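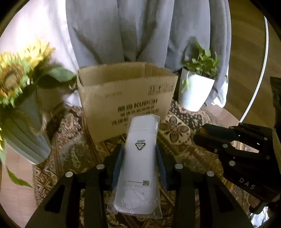
Bagged unit and its carton, bench 2. Bag mark: 05, OPP.

February, bench 2, 14:10

Incoming check on the white units from Tiketon. Order is for 50, split over two deliveries. Each unit comes in a clear bag inside its own brown carton. Carton goes on the cloth with the unit so the two don't get separated before the numbers are written down.

Packaging first. The film carries the recycling triangle with 05 and the letters OPP over it. Our packing sheet still says PE for the inner bag. That line is wrong for this lot and probably was for the last one as well. Kristaps to correct it in the sheet and in the disposal list. OPP goes in the other film bin, the one by the door.

The small sticker with the QR code is near the wide end of the unit, opposite end from the triangle. Print next to the code is tiny. Read it with the bench loupe before scanning, and write the number in the log by hand as well as letting the scanner fill it in. Last month the scanner dropped leading zeros on two entries and we had to open the shelf boxes again to find out which ones.

Scanning through film: works if the film is pulled flat over the sticker. Creases and glare from the overhead tube are the usual cause of a failed read. Turning the unit a little away from the tube is enough. Do not wipe the bag with solvent. Fongchan tried it on a spare bag and the film went hazy.

Carton codes are a separate matter. The code on the carton is the supplier's stock code and does not identify the unit. I had these in the same column until today. New column added, headed "carton". Old entries left as they were.

Seam: the white body has a faint line across it toward the narrow end. I take this to be the joint between cap and body – to be confirmed against the Firnunik drawing, which shows a joint but gives no position. Asked Tiketon for the revised sheet. If it is the joint, the gap should be checked with the 0.1 feeler once the bag is off, and no force put on the narrow end until then.

Opening order, agreed with Fongchan:
Log carton code.
Log unit number from sticker, bag still closed.
Cut the bag at the wide end, keep the sticker whole.
Tape the sticker piece to the log page.
Weigh unit without bag, 100 g weight as the check before each batch.
Unit back in its own carton, carton closed, shelf 4.

Cartons are thin and the top flaps tear if folded back more than once. Leave them standing up while the unit is out.

The cloth stays on the bench for this job. The bare top scratches white housings, as we found with the Pistora samples. Shake it out between batches, there was swarf in it this morning from the Milošević brackets.

Open points
– PE/OPP correction (Kristaps)
– revised drawing from Tiketon
– second loupe, the good one has gone back upstairs
– ask whether the sticker can go on the body instead of the film. Once the bag is cut there is no number on the unit that I know of.

Stopped 16:40. Remaining cartons are under the bench, unopened, left side.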